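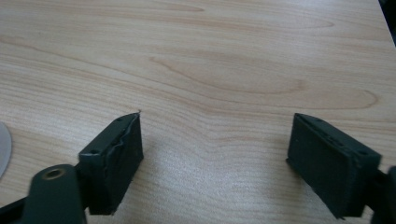
Left finger pad with its rubber edge bunched and torn; the right pad is still flat.

The grippers at Sterkine are opened and closed by hand. An operator carries one in each palm, works through a task at a table, and the recordings are later used to train arms that do the same task without the operator. The mechanism is simple: two parallel fingers, a linkage, a pivot and a mounting plate. Nearly all the upkeep goes into the pads.

Reet Sproģis keeps the maintenance log for the cell, which the staff call Kaketti after the building it was first set up in. Since September the log has 129 entries. Most concern pad material on the inner faces of the fingers. The rest cover cables, a few screws and one cracked mount.

A pad seldom fails across its whole face. It starts at the upper border, close to the tip, where the finger meets an object first and leaves it last. The edge lifts, dirt gets under it, and the next hard squeeze folds the lifted part over. Once there is a ridge, the fingers no longer close face to face. They touch at the ridge and leave a gap lower down. A box or a bottle can still be picked up in that state. A thin item will turn in the grip.

"You feel it in the hand before you see it," Sproģis says. "The close gets a soft spot near the end."

Wear is uneven between fingers. In this cell the left finger of a pair usually goes first, and Sproģis puts that down to operators who rest it against the object before closing the right one. Swapping the two fingers would even it out, but the mounts are handed and the parts do not interchange. Darius Stankevičius, who drew the current mount, has a symmetrical version on his list for the next print run.

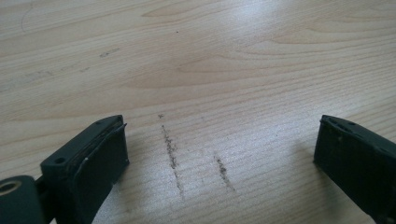
Table checks come before finger checks. The operator looks over the work surface at the start of each shift for grit, crumbs and dark residue, and wipes it with a dry cloth, then a damp one. Grit picked up by a pad stays in it. Marks that keep coming back in one spot are written down with their position, and both fingers of the gripper used there are inspected under a lamp.

The inspection has a fixed order. Open the jaws fully. Run a fingernail along the top border of each pad and note any lift. Look down the inner faces from the tip. Close the jaws on a strip of printer paper at three heights and pull. If the strip slides out at any height, the finger comes off.

Removal takes two screws per finger. They go into plastic, so the driver is turned backward until the thread drops before it is turned in again. Irfan Hartono, who trains new operators, makes each of them strip a scrap finger on purpose in the first week so that they know how little torque it takes.

Old pad material is peeled from the tip toward the pivot. What stays behind is scraped with a plastic blade, and the face is cleaned with alcohol and left for 6 minutes. The new pad is cut slightly long, pressed down from the center outward, and trimmed flush at the tip with a fresh blade. Sterkine buys the sheet from Ramanauskas, after trying a softer one that gripped better and tore sooner.

The log gives service life in closes. The last softer pad was pulled at 2,701. The best of the present type reached 3,494 before the paper slid.
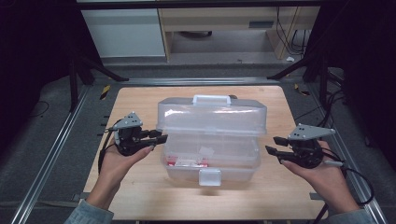
After a pad change the pair goes back to the table for a short run with real objects. A hinged storage box is a useful one. The lid has to be raised and lowered, the latch is small, and the handle loads the tips from an odd direction. Bình Phan runs these checks with both grippers and goes through the recording afterward, looking for closes that stop short.

Cables get their turn at the same time. Each should leave the gripper in an easy loop and follow the forearm without pulling at the wrist. A tight cable makes the operator twist to compensate, and the twist ends up in the data. The mounting plate is checked for play by holding the body still and pushing on each corner. Any movement means the gripper is tightened and calibrated again, a job that takes longer than the pads do.

Stankevičius would like to replace the glued pad with a molded sleeve that slides over the finger. A first set, under the working name Zakau, is being cut now. Sproģis has asked for the edge to be wrapped over the tip.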